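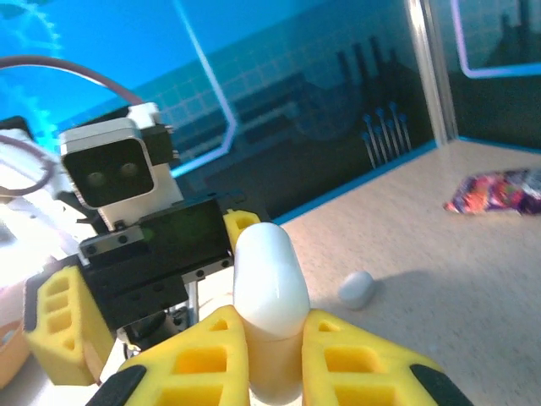 Grakley Hire, eight months in

Posted January 14, 2024

Quick writeup since two people have emailed me asking. We're a company of 92, I do most of the hiring plus onboarding plus whatever else lands on my desk. We moved to Grakley in August from a spreadsheet and a shared inbox. Before that a trial at our Lurkthorpe office, which is where the eight months comes from.

Setup. Painless, mostly. Imported 700 old candidate records, lost the notes field on 80 of them. Support got the notes back but it took a week and I had to send the file twice. Keep your original export!! I almost deleted mine.

Job postings are good. Write once, pushes to the boards you pick, and the formatting survives. Bullet points used to come out as little question marks on one board. Gone now.

Screening questions, fine. You can knock people out automatically on a wrong answer. I'd leave that off. We had it on for a warehouse lead role and it tossed a guy who typed "yes, forklift" in a box expecting "yes". Found him by accident, he starts next month.

Interview scheduling is the reason to buy it. Candidate gets a link, picks a slot, everybody's calendar updates. Reschedules work too. Panel interviews with more than four people get slow, and the Irkach office is an hour off from us so I still double check every invite. Never been wrong so far.

Scorecards. Managers hate them. Vasilis Kadrić in operations fills in all fives and writes "good" in the comment box, no software is fixing that. But the reminder emails do get them submitted teh same day, more or less.

Reporting is weak. Time to hire counts from when the job was created, not when it was posted, and you cant change it. I pull the raw data and do it myself.

Phone app: skip it. Logs you out constantly.

We looked at Nikolaidis as well. Nicer reports, clunky calendar, wanted a two year contract. Grakley is month to month on our plan.

Four stars out of five. Would be higher with a proper offer letter template, the current one can't do a second signature so I'm still emailing PDFs around. They say it's on the list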